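Ticket: Sockenhänger — Klammern halten nicht, Hänger kippt nach einer Seite
Kategorie: Haushalt & Wäsche > Trocknen und Aufhängen > Gelöste Anfragen

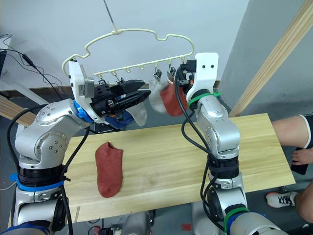 Hallo liebes Nurbridge-Team,

ich hoffe, ich bin hier an der richtigen Stelle, im Formular gab es nur »Wäscheständer« und »Sonstiges«. Es geht um den cremefarbenen Sockenhänger mit dem geschwungenen Umriss, den meine Enkelin immer nur »das Auto« nennt (mein Mann sagt Wolke, da sind wir uns nicht einig). Ich habe ihn seit August und mag ihn wirklich gern, aber zwei Sachen machen mir zu schaffen. Erstens hängt er schief, sobald ein paar Socken dran sind. Zweitens rutschen mir die dünnen weißen Socken aus den Klammern, während die rostroten, die deutlich dicker sind, brav hängen bleiben. Gewaschen wird alles zusammen bei 800 Umdrehungen, falls das eine Rolle spielt.

Herzliche Grüße und schon mal danke fürs Lesen
Evdokia Rallis

--- Antwort von Daryna Kuzmenko, Kundenbetreuung

Liebe Frau Rallis,

bei uns heißt er übrigens auch »das Auto«, Ihre Enkelin hat also Verstärkung. Schauen wir der Reihe nach. Hängt der Haken bei Ihnen auf einer glatten Stange oder auf einer Leine? Und wie verteilen Sie die Socken, von einem Ende zum anderen oder von der Mitte aus? Bei den dünnen Socken würde mich interessieren, ob Sie sie am Bündchen oder an der Zehe festklammern.

--- Evdokia Rallis

Auf der Duschstange, und die ist sehr glatt. Ich fange links an und arbeite mich durch, so habe ich das immer gemacht, auch früher mit dem alten Ständer von Stidetti. Festgeklammert wird an der Zehe, das habe ich von meiner Mutter so gelernt und nie hinterfragt.

--- Daryna Kuzmenko

Dann probieren Sie bitte Folgendes, am besten bei der nächsten Wäsche:

1. Den Hänger leer aufhängen und schauen, ob er gerade ist. Wenn nicht, den Drahthaken vorsichtig von Hand nachbiegen.
2. Mit den dicken Socken in der Mitte beginnen und dann abwechselnd links und rechts weitermachen.
3. Die dünnen Socken am Bündchen klammern, einmal umgeschlagen, damit die Klammer zwei Lagen fasst.
4. Paare nebeneinander lassen, aber etwa 20 Millimeter Luft dazwischen.

Mein Kollege Michalis Psarras legt vorher alles flach auf den Tisch und streicht es glatt, bevor er klammert. Das dauert ein bisschen länger, die Socken kommen dafür schöner vom Hänger.

--- Evdokia Rallis

So, gestern Abend ausprobiert! Leer hing er schon ein wenig schief, das war mir nie aufgefallen. Nachgebogen, und jetzt ist er gerade, auch mit Socken — mein Mann hat die Wasserwaage geholt, obwohl ich ihn nicht darum gebeten hatte. Am Bündchen halten die weißen viel besser. Eine einzige lag heute früh in der Wanne, die hatte ich aber auch nur einfach geklammert, weil das Telefon ging. Kann man einzelne Klammern nachkaufen, falls mal eine ausleiert?

--- Daryna Kuzmenko

Das freut mich sehr! Ersatzklammern gibt es im Beutel zu 24 Stück. Ich lege Ihnen einen in die Post, kostenlos natürlich. Das Ticket schließe ich damit, Sie können aber jederzeit hier weiterschreiben.

Status: gelöst

Schlagwörter: Sockenhänger, Klammern, schief, Feinwäsche

Diese Seite verwendet Cookies, damit Ihre Anmeldung im Kundenbereich erhalten bleibt. Einstellungen | Einverstanden

© Nurbridge Haushaltswaren | Kontakt | Datenschutz | Nach oben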